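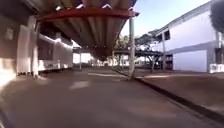 Forums > Home & Yard > Roofing and Carports > Metal roof noise, does the foam stuff work?

Search this forum

drywell_dan
I've been quoted for a steel carport, 23 feet long, and the Overgaard salesman wants another 200 bucks for a foam underlayer he swears will kill the rain noise. I don't buy it. The sheets on mine would be bare underneath like the canopy in my picture, ribs showing and all, and I can't see why that's a problem over a driveway. Has anyone paid for this and heard a difference?

pellet_stove
Paid for it, in Fernton where it pours all October. It's quieter. Not silent.

drywell_dan
Quieter than what though? You never heard yours without it.

pellet_stove
My neighbor has the same kit without. I've stood under both.

gutterguy70
Same rain? Same slope? Same screws? I put up sheds for 18 years and half the racket I got called back for was loose fasteners. Snug those down first and keep your money.

mossy_oak
Disagree. Loose screws rattle in wind, that's a different noise. Rain drumming is the sheet itself, and anything stuck to the back deadens it some. The foam also helps with drips when the metal sweats, and I'd care more about that if I parked under it.

gutterguy70
Until it peels. Seen that too.

mossy_oak
Cheap stuff peels. Ask what the glue is rated for.

drywell_dan
Asked. He sent me a brochure from Firnberg with a graph that has no numbers on one side - so that's a no from me for now. Is your bedroom near yours, pellet?

pellet_stove
Right above it. If yours isn't, skip it.

drywell_dan
Mine's on the other side of the house. Skipping it.

14 replies - Share (2)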